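Arnura Cutting Boards – Care and Ordering FAQ

Last updated January 17, 2020

Which oil should I use on my board?

Food-grade mineral oil. It has no smell, it doesn't go bad, and most drugstores and hardware stores carry it. Do not use olive oil, vegetable oil or other cooking oils. They turn sticky and rancid after a while and the smell is very hard to get out.

How often does a board need oil?

Once a month if you use it most days. A board that mostly leans against the wall can go a whole season. If a few drops of water soak in and leave a dark spot, the board is due.

How do I put the oil on?

Wash the board and let it dry overnight. Pour a small puddle of oil in the middle and spread it with a clean cloth or paper towel. Do both faces and all the edges, including the end grain, which drinks up more than you expect. Leave it for a few hours, then wipe off whatever is still on top. New boards should get two coats before they see any food.

Can I put it in the dishwasher?

No. The heat and the long soak open the glue lines, and the board will warp or split. Damage from a dishwasher is not covered by the warranty.

How should I wash it, then?

Hot water, a little dish soap and a soft brush or sponge. Rinse it, towel it off and stand it on its edge so air can reach both sides. A board that dries flat on the counter will cup – the top dries faster than the bottom.

How do I get rid of onion or garlic smells?

Sprinkle coarse salt over the surface, rub it in with half a lemon, wait a few minutes and rinse. You may need to do it again for garlic. Baking soda mixed with a little water also works.

What is the groove for?

It catches liquid from roasts, tomatoes, melons and so on. If you are chopping herbs or rolling dough, flip the board over if yours has a plain back. Clean the groove with a brush, as a sponge tends to skip over it. 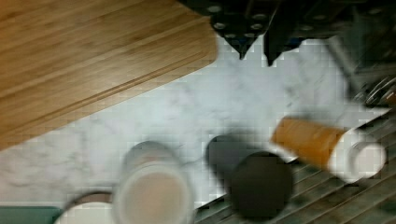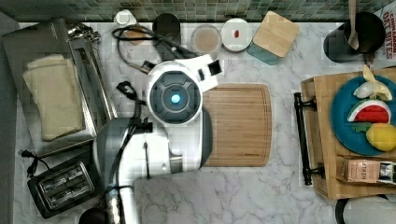 Bamboo board with juice groove, on a marble counter.

Is bamboo harder on knives than maple?

A little. Bamboo is a grass and contains more silica than most hardwoods, so a fine edge dulls sooner. Most home cooks won't notice much difference. If you own thin Japanese-style knives and sharpen them yourself, we suggest maple or walnut.

Will a board scratch my marble or stone counter?

The board itself won't, but grit trapped under it can. Wipe the counter first. If the board slides, put a damp dish towel under it and take the towel away when you're done. Please don't leave wet towels under a board overnight.

Can I use one board for meat and vegetables?

We recommend 2 boards, one for raw meat and fish and one for everything else. If you only have one, cut the vegetables first and wash the board well with soap and hot water after the meat.

My board has a small crack at the end. Is it ruined?

Usually not. Short cracks at the end often close up after a few coats of oil. If the crack is wide enough to hold food, stop using the board and send us a photo. Ionuț Tudose in our repair shop looks at these and will tell you if it can be glued.

Can I sand out knife marks?

Yes. Start with 120 grit, finish with 220, and always go with the grain. Wipe off the dust, let the board dry and oil it again.

How long is the warranty?

28 months from the date of purchase, for splits and failed glue joints. Stains, scratches and burn marks are normal wear.

Do you engrave boards?

We do, on the Zaltari and Ogbonna lines only. Engraving adds 9 working days. Holiday orders need to reach us by the middle of November. Engraved boards can't be returned unless we made the mistake.

Who do I contact about a wholesale order?

Write to Chiamaka Ekwueme at our Jistusden office, using the wholesale form on the contact page. Include the sizes you want and the delivery address.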